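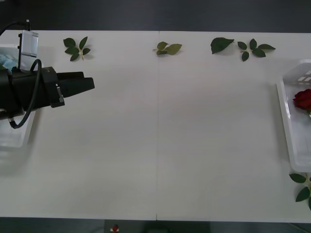 White top, two panels, seam just right of center. Tray on the left.

Two-panel work table: closing up the seam and keeping the top clean

Quick writeup, because I've been asked for this a few times since April. Covers pushing two white panels together so they make one decent work surface, then cleaning them, then setting up a tray so the small stuff stops wandering. An hour if the base is already level. Longer if it isn't.

What you need

Two panels, same finish, same thickness (check the thickness, seriously)
A base frame. Mine is the Pludport, the long one
24 screws, short ones. Measure the panel first so they don't poke through
Long straightedge
Level
Two bar clamps
Painter's tape
Microfiber cloths, a few
Dish soap, warm water
A shallow plastic tray with a raised rim

Step 1. Level the base

Before any panel goes on. Feet first, then check corner to corner both ways. If the floor is bad fix it with the feet, don't try to fix it with the panels. I skipped this the first time and had to pull all the screws back out.

Step 2. Dry fit

Lay both panels down, no screws. Long edges lined up front and back. If there's a grain, run it the same direction on both, even a faint one. It shows more than you'd think once the light hits it from the side.

Slide them together by hand. Run a fingertip across the join. Feel a lip? Figure out which side is high and shim the other one from underneath. Folded paper works fine. Cardboard squashes over time, skip it.

Step 3. Clamp and screw

Tape both sides of the seam first so the clamps and straightedge don't mark the finish. Clamp snug, not hard. Too hard and the panels bow up in the middle and now you have a ridge.

Screws from below. Start next to the seam and work out to the ends. Leave them all a half turn loose, check the top with the straightedge again, then tighten. Hand screwdriver for the last bit. A drill will strip the holes, ask me how I know.

Pull the tape slowly, low angle.

Step 4. The seam

You'll still see a thin line. Fine. I don't fill mine because I take the table apart to move it. If yours is staying put, a thin bead of white caulk, wipe it flush with a damp finger, leave it alone overnight. Don't use wood filler, it cracks the first time sombody leans on the table.

Unfilled seams collect crumbs and dust. Old soft toothbrush, back to front, then vacuum.

Step 5. Cleaning a matte top

Matte is nice because no glare, but it holds onto smudges. Warm water, one drop of soap, wring the cloth out almost dry. Wipe with the grain. Second cloth with plain water, third one dry.

Pencil marks: plain white eraser.
Tape gunk: cooking oil on a cloth, wait a minute, then soap.
Scuffs: damp melamine sponge, very light. It's an abrasive, press hard and you get a shiny patch and that patch is permanant.

I used to use the Fliklow spray. Left streaks on mine, so back to soap.

Step 6. Tray

Pick a side and keep it there. I go left. Anything small or loose goes in the tray, everything else comes off the table at the end of the day. Translucent is good, you can see what's in there without digging. Rim matters more than depth.

Keep it off the seam or it rocks.

Checks after a week

Screws again, some will have backed out a little
Seam with a fingertip
Level, one more time

Pludport leg sizes are on a seperate page, coming when I get to it.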